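Clusuvlow opens its kitchen table to robot learners

26 May 2022

Clusuvlow is delighted to announce the start of Plumach, a project to gather everyday examples for a robot learning system. Over the past few months our team has recorded 424 runs of simple household jobs, and we're only getting going!

Each run is led by a person, who guides the two arms through a small task such as picking up a spoon or moving a mug. The system later studies the recordings and tries to work out the moves for itself.

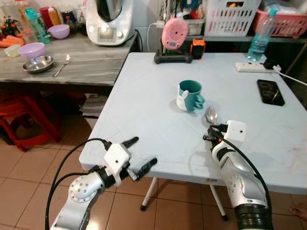
We wanted real homes from the start, with phones, bottles and cables left wherever people leave them. Four households have joined so far, and three more are due to follow.

"I've been hooked since our first session in January," said Siu-ming Hsieh, who leads the recording work. "You do the same job over and over, and every time the mug is in a slightly different spot. Those little changes are just what we're after."

Michalis Sotiropoulos, who looks after the learning side, is already training on the first two batches.

The recordings will be shared with our partners at Prudov later in the project. Households who would like to take part can write to the Plumach team at Clusuvlow.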